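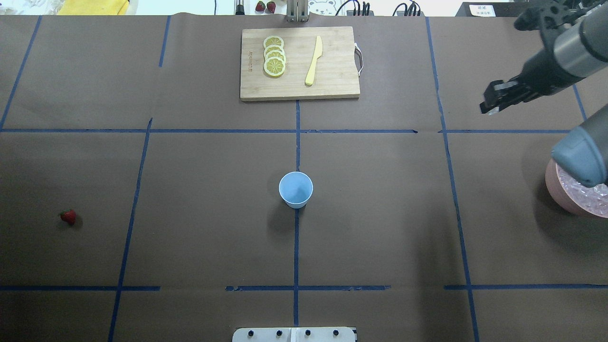
Features > History > Unsolved

5 min read

The Harbourmaster's Missing Years

Trí Trương was looking for a drainage map when he found the letter. It was folded into the back of a ledger at the Flotgate records office, signed by a man the town had buried 32 years earlier.

The man was Tkachuk, harbourmaster at Ridton until the February night he rowed out to check a mooring and didn't come back. His boat washed up at Hallidell. A coffin weighted with stones went into the churchyard, and within a few years two strangers had come to town claiming to be him. One knew the name of his dog. Neither could tie a bowline.

The letter asks for a copy of a land title and gives no return address. Tín Lâm, who teaches local history at Ridton, compared the handwriting with 40 pages of the harbour log. She thinks it's his - the crossed sevens match, and so does the odd spelling of "harbor", which he never wrote the Canadian way.

Trương is less sure. Clerks copied each other's habits, he says, and anyone after the land had reason to practise the signature. The house lot was worth around 100 dollars at the time.

The title was never sent. The lot was sold for back taxes and is now the parking lot behind the library.

Contact us | © Ridton Quarterly | Back to top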